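Print
E-mail this article

3.2 Task board and recording setup

The student project used a single task board, designed by Oliwia Jakubowski and designated Matetti in the course repository. The board is white and carries blue pegs and cylinders together with slots and holes of several sizes. It was placed on a dark tabletop in front of a black fabric backdrop, within reach of both arms. Lighting was treated as an experimental variable. Students recorded episodes under neutral light and under strongly colored light, with the controller settings unchanged between conditions.

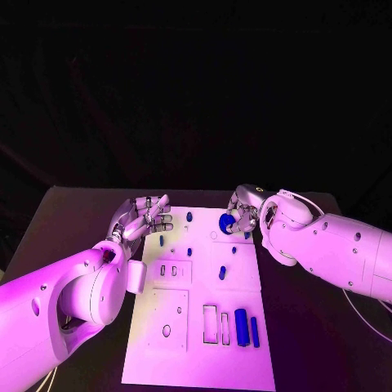 Figure 2. Task board under magenta light. The right hand grips a round blue part; the left hand is held above the board.

Each team was assigned 200 episodes for training and kept a separate set for evaluation. An episode was limited to 500 control steps. Teams could discard an episode only if an arm fault was logged, and discarded episodes were not replaced.

3.3 Grasp approach

The main difficulty reported by the teams was the final approach to short, wide parts. A small height error at the fingertips shifts the contact point from the side of the part to its upper edge, and the part then tilts when the fingers close.

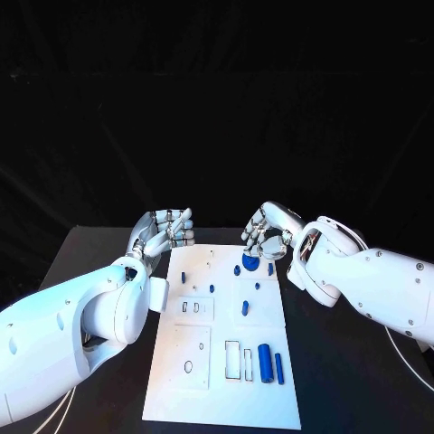 For this reason the approach was divided into a coarse motion above the part and a slow vertical descent, with finger closure triggered by a position threshold. The threshold was tuned by Romana Trnka in July and then fixed for all teams. With the divided approach, the baseline policy completed 68 percent of evaluation grasps. Results by lighting condition are given in Section 4.

Print
E-mail this article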